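Our away match in the rain

27th February
3 comments | Share this post
Print | E-mail to a friend

I have followed our small club for many years now, but I did not often travel to the away matches. This time Urmas Butkienė had a free seat in his car, so I went with him to Machala. The road was long and we talked all the way about the defence, which has been our problem from January.

The first half was not pleasant to watch. The pitch was heavy and the ball stopped in strange places. Machala scored after a corner, when two of our players went for the same man and left the other one alone. Our goalkeeper, Kenji Nakamura, shouted so loudly that we could hear every word behind the opposite goal.

After the break the coach changed to three at the back, and I think it was the right decision. In minute 53 Bartosz Zawadzka took a free kick from the left side, low and hard, and it went in through many legs. Maybe it touched somebody. I give the goal to him.
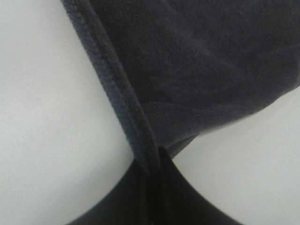 Dark grey, with a stitched hem.

The last part of the match was ours. Arūnas Mägi came on as a substitute and ran at their full back again and again. He is only 19 and he still loses the ball too easily, but people stand up when he has it - this I did not see at our club for a long time. He hit the post once. Then the referee blew the whistle and it was 1-1.

The attendance was 1,109, a good number for this level and this weather. I counted our points at home in the evening: we have 33, and the teams above us have all played one match more.

Next we play Dulari at home. Urmas says we will win by two goals. I would take one - also an ugly one.

Older post: Why I still buy the paper programme
Back to top
© Kęstutis Urbonaitė. Contact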